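Thread on recycling contamination at the kerb, and on what the sorting plant does with the things we put out. Mostly paper, foil and food containers. Long, with few jokes.

1/ Contamination is counted by weight at the plant. A sample is tipped on a bench, sorted by hand and weighed by type. Anything outside the accepted list counts against the load, and so does anything on the list that is too dirty to sell.

2/ The second part surprises people. A clean jar with its lid on is fine at most plants. The same jar a third full of pasta sauce is heavy, wets the paper next to it and gets charged to the council as reject.

3/ My own council, Illeck, went from a box scheme to a single mixed bin. Collection got faster. The paper got worse, as it does everywhere this is tried. Paper and liquid in one lorry under compaction is a poor arrangement.

4/ Foil. Trays, wrapping and takeaway containers are nearly all aluminium and nearly all recyclable. The trouble is size. A flat scrap of foil behaves like paper on the screens and goes out with the paper.

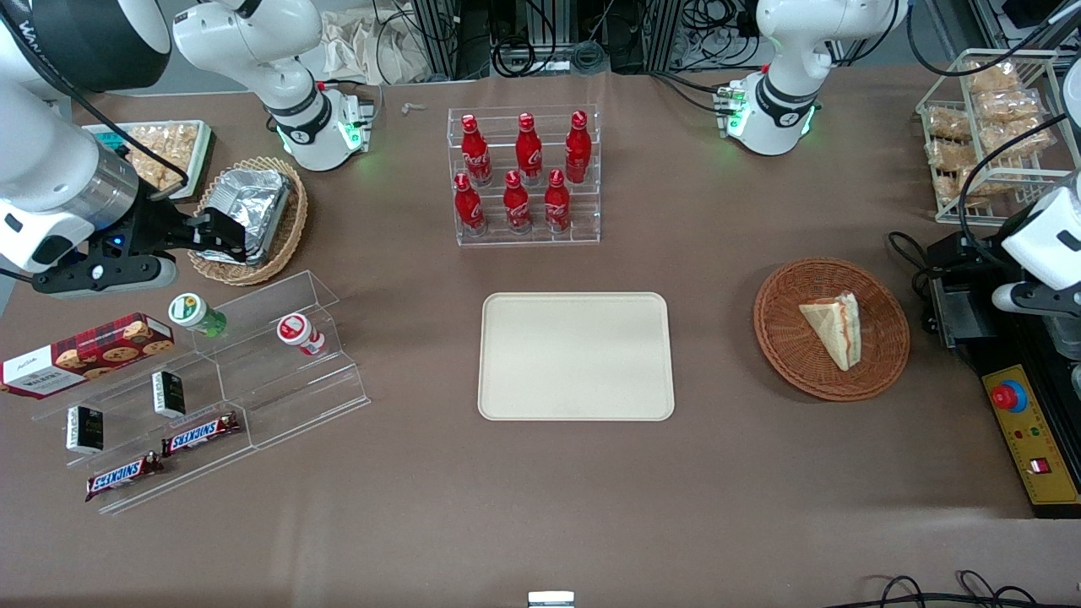 5/ So save it up and squeeze it into a ball. The Illeck leaflet says the size of a fist. Stirnlow says a tennis ball. Either will do, as both are big enough to stay on top of the screen and reach the eddy current separator.

6/ The eddy current separator is a fast magnetic rotor inside the end of a conveyor. It induces a current in the aluminium, which is thrown forward over a splitter plate. Steel has already been pulled off by an overband magnet further up the line.

7/ Crisp packets look like foil and mostly aren't. They are plastic film with a metal layer far too thin for the rotor to notice. Scrunch test: if it springs back open, leave it out of the mixed bin. Some shops take it with carrier bags.

8/ Drinks cartons are the awkward one. Board, polythene and often a foil layer, bonded together. Bokel takes them at the kerb. Illeck takes them only at bring banks, of which there are 16, and two of those are behind the same leisure centre.

9/ The Bokel arrangement works because the Vanhove plant put in an optical sorter set up for cartons. Near-infrared light, a camera bar and a row of air jets. Each carton is blown off the belt individually. Without that step they end up in mixed paper and lower its price.

10/ Rinsing. You don't need hot water or detergent. Use what's left in the washing-up bowl. The aim is no loose food and no free liquid, and a stain is acceptable.

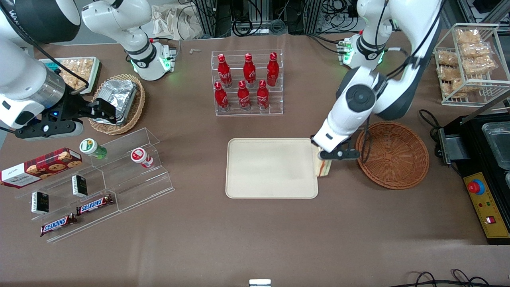
11/ Bottle tops: leave them on. The old advice was to take them off, back when the balers struggled with trapped air. Loose tops now fall through the first screen with the broken glass and are lost.

12/ Squash plastic bottles but don't flatten cans. Optical sorters cope with a squashed bottle. A can pressed flat in one direction can travel with the card, and it is a small thing to get right.

13/ Black plastic still goes wrong at older plants. Carbon black pigment absorbs the near-infrared, so the sorter sees an empty belt. Newer trays use a detectable pigment and look the same to the householder — no help at all when you are standing over the bin.

14/ Numbers, as I'm always asked. In February our street group sorted the bins of 30 households that had agreed to it. By weight, 9 per cent was contamination. More than half of that was food and liquid left in otherwise good containers.

15/ The next largest part was textiles. Tea towels, odd socks, one pillow. Cloth wraps round the disc screens and the line has to be stopped and cut free by hand. Put it in a textile bank or the general waste.

16/ We then put a one-page note through some 300 doors. It had the foil ball, the rinse, the tops and the cloth on it and nothing else. The Illeck leaflet lists every material known to man and folds out to the size of a road map.

17/ No result yet. We'll repeat the sort with the same households and the same scales, and I'll add the figures to the end of this thread.

18/ Correction to 8/: the Illeck bring bank by the station does take cartons, but the slot is labelled for card.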